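The robotics group at Letarel works on the second floor of a former seed warehouse in Brundton. Essam Sqalli runs the manipulation side of it. He had a bowl of soup on his desk when I came in at noon, and he ate it while we talked.

The result that has brought him visitors since May concerns what happens when a two-armed robot learns its job in rooms that don't look right. His team built a simulator called Tufa, and in it they swap the surfaces of a room at random. A floor may be given the texture of a rock face. A wall may come out as carpet. The furniture stays the size it should be, and the physics stays the same.

"People used to spend months making a simulated kitchen look like a kitchen," Sqalli said. "We wanted to know what you lose if you skip that. You lose very little, if you do it in the right order."

The order is the part he cares about. In the first version every surface changed in every run, and the robot learned slowly. It did badly on the wrist cameras in particular. Those cameras see the gripper and whatever is behind it, and often that is a stretch of texture with very little else to go by.

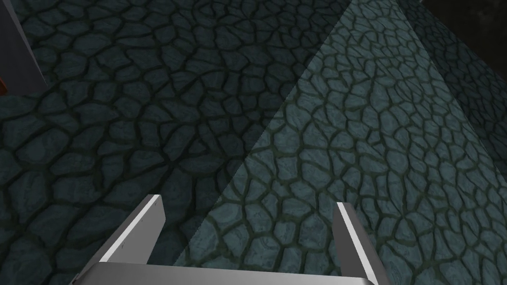 Samah Kamel doubted for a long time that the wrist views were worth keeping at all, and argued that they should be dropped from the first stage of training. A policy fed that much busy stone, the argument went, would learn to ignore the camera, and would go on ignoring it later when it was needed for the last inch of a grasp.

Sqalli said the objection was a fair one and that it led to the experiment they ended up publishing. They trained two sets of policies. One set had the wrist views from the start. The other got them only after it could already bring an arm to the right piece of furniture. Both were then tested on 1322 runs in rooms neither had been given before.

The first set finished the task in 937 of those runs. The second did worse, and most of its failures came at the end, with the gripper near the object and closing in the wrong place.

"So the views stayed in," he said. "But Samah was right that they caused trouble early on. You could see it in the training curves. They're flat for a long time and then they go up."

What fixed the flat part was a change in how the surfaces are drawn. In the current version of Tufa a room keeps its textures for 5 runs before they are swapped. The lighting and the starting pose of the arms still change each time. Sqalli thinks this gives the policy a chance to connect what the wrist sees with what the head sees, though he was careful to call that a guess.

He turned his monitor around and brought up a room from the current set, the kind the policies now train in.

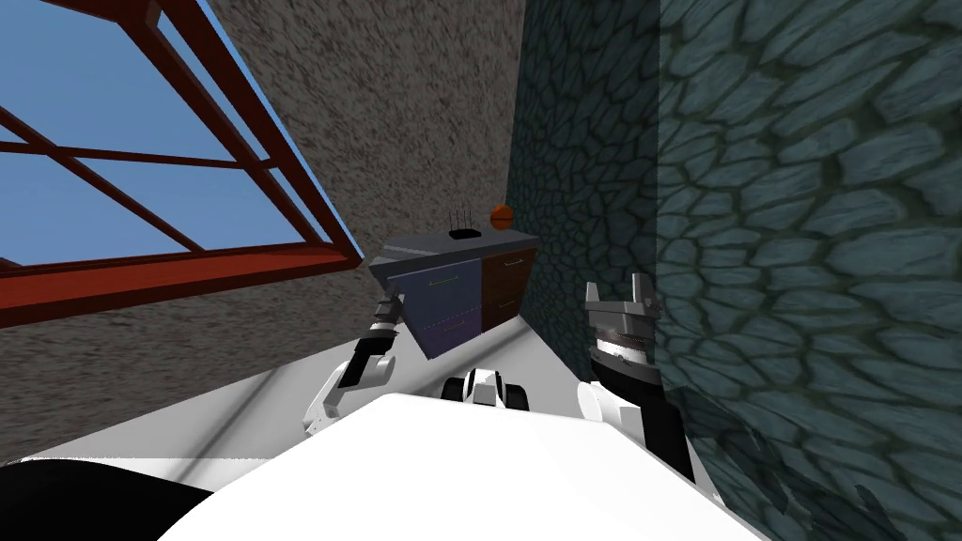 The head view is the one that tells the robot where things are in relation to each other, he said, and it is the one people find easier to believe in. He tends to show it first when somebody from outside asks for a demonstration. The wrist views he saves for people who ask about failures.

I asked whether any of this carries over to a real robot. He put the spoon down for that one.

"Some of it. Reaching carries over well. Contact doesn't, or not yet. Our drawers in simulation slide too easily. A real drawer sticks, and the policy has no idea what to do with a drawer that sticks."

The hardware tests are being run with Cellmont, a company that makes storage furniture and wanted to know whether its handles could be gripped by a machine. Sqalli wouldn't give numbers from those tests. He said they would be in the next paper, along with the cases where the arm let go too soon.

He also has a list of things he would do over. He would have logged the texture choices from the beginning – the early runs can't be reproduced without them – and he would have tried fewer textures with more variation in scale. A stone pattern drawn large and the same pattern drawn small seem to be nearly two different surfaces as far as the network is concerned. That surprised him, and one of his students is working on it now.

Before I left I asked what he would tell a lab that wanted to try the method. He said to start with a single room and read the failures one by one before adding another.

Recent items
Letarel opens its second-floor test space
Why simulated drawers slide too easily
Brundton warehouse district: who has moved in
Cellmont on handles, hinges and grippers
Notes from the Tufa user meeting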